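From the Workshop: The Walker Gets Its Knees Back

Those who look at the Grumgate simulation board will have seen our kitchen robot listed as "resting" for most of December. This was generous. It was falling over, at a rate that made it popular with visitors and with hardly anyone else.

The fault, for the record, was first reported as a floor problem. Then it was a table problem, then a problem with whoever had last touched the table. Aiman Sinaga, who has looked after the simulated cell since it moved across from the old Dreltora setup, went through it with a patience I don't have, and found that the knees were to blame. Someone had tidied the joint settings file in the autumn and, in the course of tidying, had given both knees the damping that belonged to the elbows. An elbow can get by on very little. A knee holding up a whole robot can't, and the machine would take two respectable steps towards the table and then sit down like a man who has missed a chair.

You might think a robot that exists only in software would need no maintenance. I thought so too, and said so at a budget meeting, which is why I now write the newsletter. A simulated machine has no grease and no worn belts, but it has joint limits, contact settings, masses and a clock, and every one of them can drift out of agreement with the others whenever somebody updates something. Aiman keeps a log. It has 137 entries. The longest concerns a foot that sank slightly into the floor on Kevunley, our second-oldest server, and on no other computer we own.
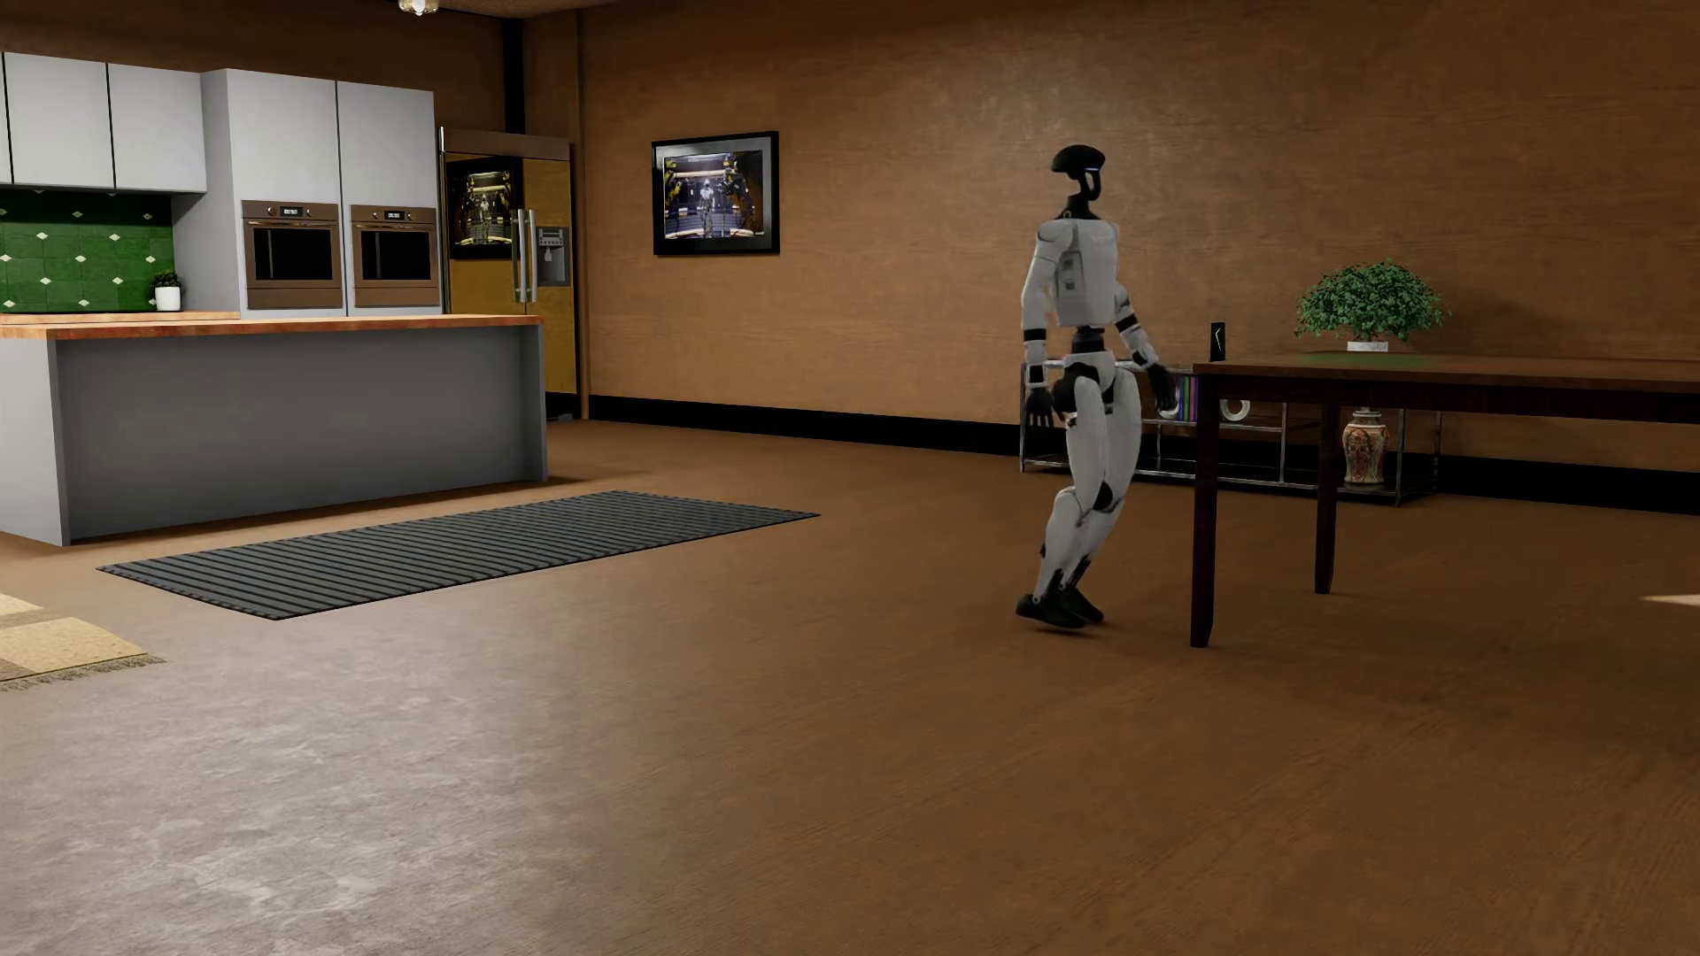
The repair went in stages. First the legs were put back to their last known good values, taken from a backup that Baranauskienė had made and labelled "do not delete, I mean it". Then came the standing test, in which the robot does nothing at all for 50 seconds and is marked on how well it does it. After that, walking in a straight line, walking to the table, and finally walking to the table and stopping there. Stopping was the hard bit. The old settings let the body carry on leaning after the feet had finished, and more than once a hand went straight through the tabletop, to the distress of the collision checker.

Aiman's answer was to shorten the last step and start slowing the trunk one step earlier. He then set the whole lot going overnight, 800 walks with the starting spot shifted a little each time. Sixteen ended on the floor. All of those began from the same awkward corner and he is now working through them one by one, with tea.

A few house rules have come out of this, and I've been asked to print them.

Please don't edit the joint file directly. Make a copy, change the copy, and run the standing test before you show it to anyone.

If you move furniture in the kitchen, rebuild the collision shapes as well. A table that has moved to the eye but stayed put for the physics is a very good way to lose an afternoon.

If you update the physics engine, write it in the log with your name. Initials will not do. We have two people with the same initials and they have both denied everything.

The short walking test now runs every night on Kevunley, and its results go to the board before breakfast. Anyone wanting the kitchen for their own work should book through Aiman, who would also like the person who set gravity to half strength over the holidays to come and see him. He says he isn't cross. He has, however, put a password on gravity.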